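Foire aux questions – Résidence Kırmızıgül
Mise à jour : 02/06/2026

Comment réserver la salle commune ?
La demande s'effectue depuis l'espace locataire Cido, au plus tard cinq jours avant la date souhaitée. Les réservations de décembre sont ouvertes dès la rentrée.

Quel est le montant du dépôt de garantie ?
Il est fixé à 200 euros. Le règlement par chèque n'est plus accepté.

Qui peut en faire la demande ?
Tout titulaire d'un bail en cours auprès de Plonero. Les sous-locataires doivent joindre l'accord écrit du titulaire.

Une réservation peut-elle être annulée ?
Oui, sans frais jusqu'à deux jours avant la date retenue. Passé ce délai, la participation aux frais de ménage reste due.

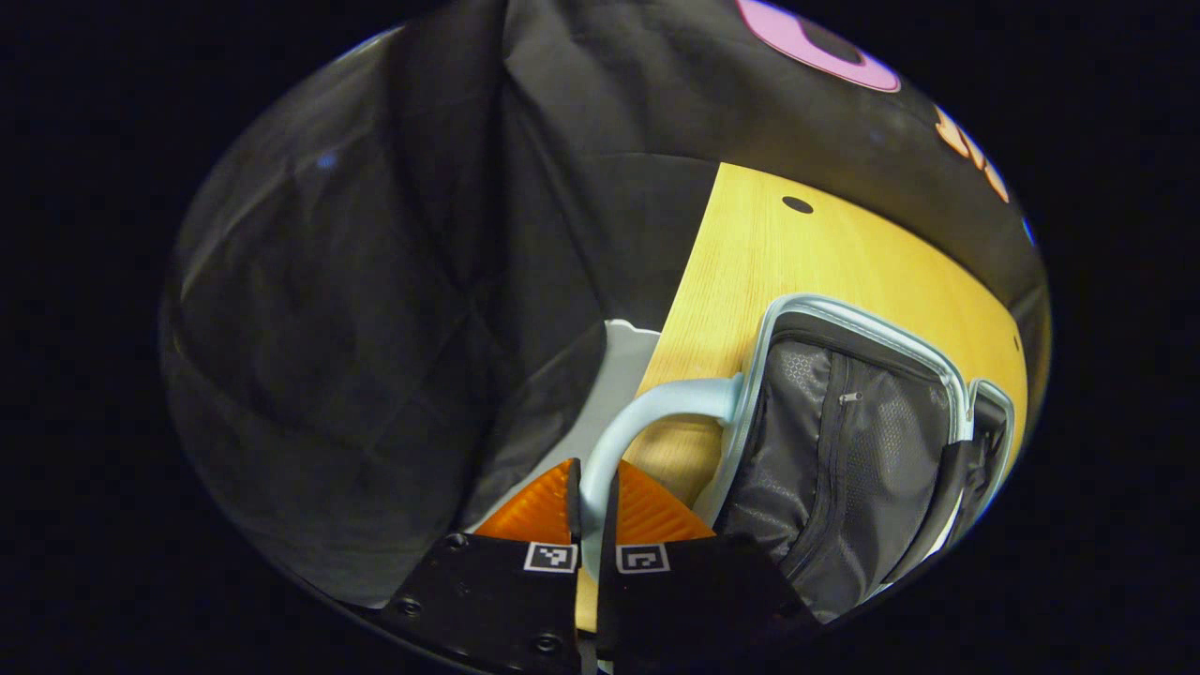
Crédit photo : Skevar

À qui signaler un dégât ?
Au service de gestion locative, par le formulaire « Incident » de l'espace locataire. Les dégradations constatées à l'état des lieux de sortie – mobilier compris – sont imputées sur le dépôt.

La musique est-elle autorisée ?
Oui, jusqu'à 22 heures, fenêtres fermées.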